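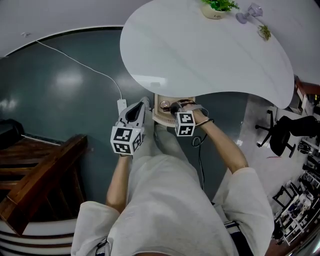 I'm looking for people to join our robot project at Woltcombe this fall, and I'd love it if some of you had never touched a robot before! I run the student manipulation project with Alaric Van Dusen, and what we do, most afternoons, is teach a robot arm to handle ordinary stuff on a table. Plants, cups, that sort of thing. You take a gripper in each hand, the kind with the white marker cubes on top, you reach out over the white curved table, and you do the task yourself while everything gets recorded. Later on the arm tries to copy you. If a glass lying on its side next to a potted plant sounds like a puzzle to you (which way do you grab it? which hand goes first?), you're probably our kind of person.

We have room for 12 new people. The project is called Lidska, and it started as two of us staying late after the mechatronics class and arguing about how to fold a dish towel. It's a proper student project now, with course credit if you want it and a spot in the Wojcik Cup in spring if we get our act together. Last year we entered the tabletop round and came home with 85 points, and I still think we lost a bunch of those on a spoon. I'm not over the spoon.

What you'd be doing

Mostly demonstrations, at least in the beginning. You come in, you pick a task off the list, and you do it over and over with the hand-held grippers. Set the cup upright. Move the plant to the other side without knocking anything. Put the cup away, take it out, put it away again. A session is 20 good takes, and then you get a break and a snack and somebody else takes over. Your shoulders will notice the first week. It gets better, I promise, and we let people sit or stand, whatever works for you.

After a few weeks you pick where you want to spend the rest of your time. Some people stay with demonstrations because they like it (it's weirdly relaxing, and you can talk to people between takes). Some go over to checking recordings, where you go through the takes and throw out the ones where the cube markers got hidden behind a sleeve or the object slipped. And some go to training and testing with Tarek Sleiman, who looks after the code and who will happily explain the same thing to you four times. If you like building, there's always a gripper with a loose finger or a cable that needs a better route.

We have 343 usable takes for the cup task right now. That sounded like a lot to me until Tarek showed me how the arm did with them. It reaches for the cup just fine and then it sort of hovers, like it forgot why it came into the kitchen. More takes from more different people should help a lot, and that's the big reason I'm writing this. Alaric and I grab everything the same way by now. We need your hands, your bad habits, your left-handedness if you've got it!

Who can apply

Any Woltcombe student, any year, any major. I mean it about the majors. One of our best demonstrators last year studied costume design and had more patience with small objects than all the engineers put together. You don't need to code. If you do code, great, Python is what we use, and please say in your email what you've built, even if it's tiny or it broke.

A few things you do need:

You can come in two afternoons a week, two hours each time. One of them has to be Tuesday, because that's when we meet and plan the tasks.

You're okay with having your hands and arms recorded. Faces don't go into the data. We'll go over the consent form together before your first session and you can ask us anything, and you can pull out your takes later if you change your mind.

You're okay with repeating yourself. If doing the same small thing a lot of times makes you want to scream, the recording side won't be fun for you, but do write anyway and tell me you'd want to build or test.

Short sleeves or sleeves you can push up. Big floppy cuffs cover the markers and then the whole take goes in the trash, which hurts when it was a nice one.

If you have trouble with stairs, or with holding your arms out for long, tell me and we'll work it out. The grippers can be used sitting down, and the checking work can be done from a laptop anywhere.

What you get

Two credits, or volunteer hours if you'd prefer those. Access to the Zenora arm outside class time once you've done the safety hour. Your name on the project page and on the competition entry. Snacks, as mentioned, and Alaric's coffee, which is strong. There's no pay for the regular spots, sorry! I asked.

How to apply

Send me an email through the project page before the end of August. Tell me your name, your year, which afternoons you're free, and one object around your home that you think would be really hard for a robot to pick up, and why. That last part counts more than your grades do, I don't even look at your grades. Last time I got a wet bar of soap, a sleeping cat and a fitted sheet, and we still have the fitted sheet on the list.

I'll write back to everybody. If it looks like a fit, you'll come by for a try-out, which is half an hour with the grippers and no pressure at all. Bring a friend if you're nervous. We have enough grippers for two people at a time, and the friend can apply too.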